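Skelley Clear Desk Organizer
Sold by Stoica Home & Desk

Let's be clear about what this is. It's a see-through plastic box with walls inside it. You put small things in the compartments, and then you can see the small things. We have sold desk accessories with longer descriptions and fewer uses.

The Skelley is for people whose pens, paper clips and mystery keys currently live in one drawer, in one layer, like sediment. The dividers are fixed, so you won't find yourself at eleven at night deciding whether the stapler deserves a bigger room. The top edge is stepped, with higher and lower sections, so short things don't vanish behind tall ones.

It comes empty. We mention this because our old supplier, Wastasari, used to pack theirs with pretend stationery for the catalog, and we still get emails asking where the tiny scissors went.

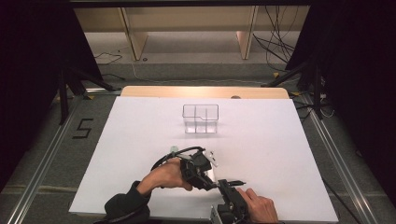

Clear plastic has one known weakness, and it's you. Fingerprints show. So does dust, and so does the half a cough drop you thought you'd hidden in the back. Wash it by hand in lukewarm water with a drop of dish soap and dry it with a soft cloth. Keep it out of the dishwasher unless you want a modern sculpture. No bleach, no scouring pads, and please no peeling price stickers off with a steak knife – a bit of cooking oil does the job.

What people keep in it: pens, lip balm, tea bags, makeup brushes, sewing bobbins, charging cables (briefly, before they climb out again). Czesław Zawadzka in our returns department keeps seed packets in his and has asked us to stop calling it a desk organizer. The name stays. He can have the box.

Not suitable for: hot liquids, candles, secrets.

Details
Color: clear
Lid: none
Assembly: none, though you are welcome to try
Returns: 20 days, washed please
Warranty: 2 years against cracking in normal use. Standing on it is not normal use.

Shipping
Orders over $40 ship free. Smaller orders go out by Sinduter Parcel at the rate shown at checkout. If yours arrives cracked, send us a photo and we'll send another one, no essay required.

Page updated 1/12/26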